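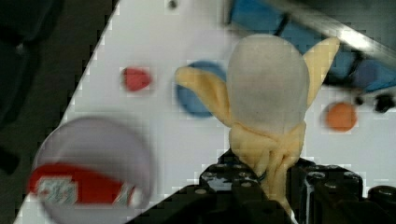
Slide 1: White and yellow soft piece, knotted, two ends out to the sides

Pretend food on a plain table
Speaker notes, Mirjam Bachmann, Varham toy library, October 2024

Leave the first slide up while people find seats. Start when the door closes.

Opening (three minutes)

Say who I am and thank Florian Wyss for the invitation. I look after the pretend food at Varham. We lend it out in bags, and it comes back in bags, not always the same ones.

Give the size of it: 564 pieces on the shelf list as of September. 98 were taken off during the year. Most of those were soft pieces with a seam gone.

Ask the room what they see on the slide. Take a few answers. Wait longer than feels comfortable. Point out the two ends sticking up like ears. Children will use a piece like this as a rabbit or a baby before they use it as lunch, and I stopped correcting that years ago.

What goes on the table

A white top is my first choice. Small things show up on it and so do crumbs.

Fruit goes straight on the table, spread out, with space between pieces. Dishes go toward the sides. If everything starts in a bowl, the first child tips the bowl.

Banana: choose one that is already peeled, with the flaps open. Closed ones get bitten. Mention the Hesari bag, where we had to replace the banana twice.

Strawberry: keep the green top on. When the leaves come off, it turns into a red lump and children call it anything. Fine at home, less useful if you are teaching fruit names.

Ketchup: lay the bottle across the plate. Standing up, it gets knocked over in the first minute. Skip this if the group already runs a play kitchen. 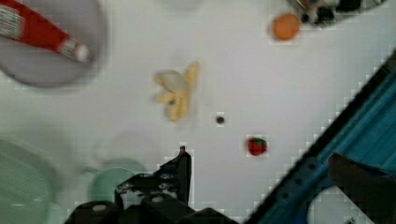
Dishes and colors

Pale colors for dishes if you have the choice. Strong-colored fruit is easier to find against pale green or gray than against a pattern. I don't mind one blue bowl in the set. Children ask for it by color, and it gives the younger ones something to sort by.

Keep the plate and the bowl different shapes. An oval plate next to a round bowl gets you two different conversations. With two round bowls you mostly get stacking.

Mayrhofer set: say that we still lend it, but the cups are too small for the bottle. Someone always asks. Don't get drawn into prices.

A wide, shallow bowl works better than a deep one. A child can see what is in it from a chair, and a hand goes in and out without the rim catching a sleeve. Put it close to whoever is serving, with the ketchup plate behind it.

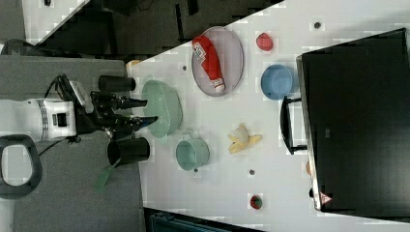

Deep bowls do have a use at the end, for clearing up. Everything goes in, then gets sorted on the lid of the bag.

Washing and checking

Hard pieces: warm water, dish soap, air dry on a rack overnight.
Soft pieces: mesh bag, cool wash. Retie anything that has come undone before it goes back on the shelf.
Labels: wipe only. They lift at the corners if you soak them.

131 loans last year, and the piece most often missing was a lemon. Show the paper checklist from Bratetier here and pass it around. Collect it again before questions.

Questions (ten minutes)

If short on time, drop the part about labels. Spare checklists are in the side pocket of my bag.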